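Comparing Grippers Before Buying Them
Opinion, October 5, 2020

Institutions that purchase robot grippers still tend to rely on the data sheet and a short visit to the supplier. It is the view of this office that no gripper should be ordered until it has been tried in simulation against objects chosen by the buyer. The Morkelska programme has followed this practice with two candidate models, the Lutasix and the Judura, and 1,477 simulated attempts have been recorded to date. The wrist view is kept for every attempt, and reviewers are asked to read it alongside the score.

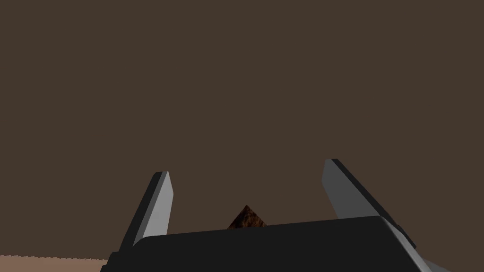 What the wrist view can and cannot settle

A camera mounted at the wrist sees what the gripper allows it to see. Where the palm is broad, a low object may show no more than its tip between the fingers, and the controller must then act on very little. Suppliers seldom mention this. A comparison that reports only closing force and finger travel leaves it out altogether, and buyers should ask for the view as well as the figures.

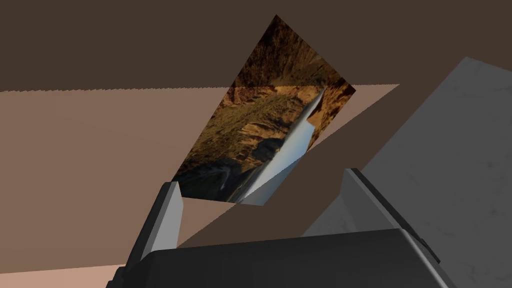
Flat objects deserve a larger share of any trial than they now receive. Blocks and cones are convenient to model and flatter nearly every design. A thin panel lying on a surface offers the fingers very little to hold, and a printed one sets the vision software a second problem. A landscape of rock and sky carries edges of its own, and a hard shadow falling across the print adds another that belongs to neither the panel nor the picture. Of the 600 attempts set aside for Salinas, our review partner, we have asked that half use flat items under uneven light.

Simulation does not replace the bench. It does allow a poor choice to be found early and at small cost. We would ask purchasing departments to require such a trial in writing, beginning with the November orders.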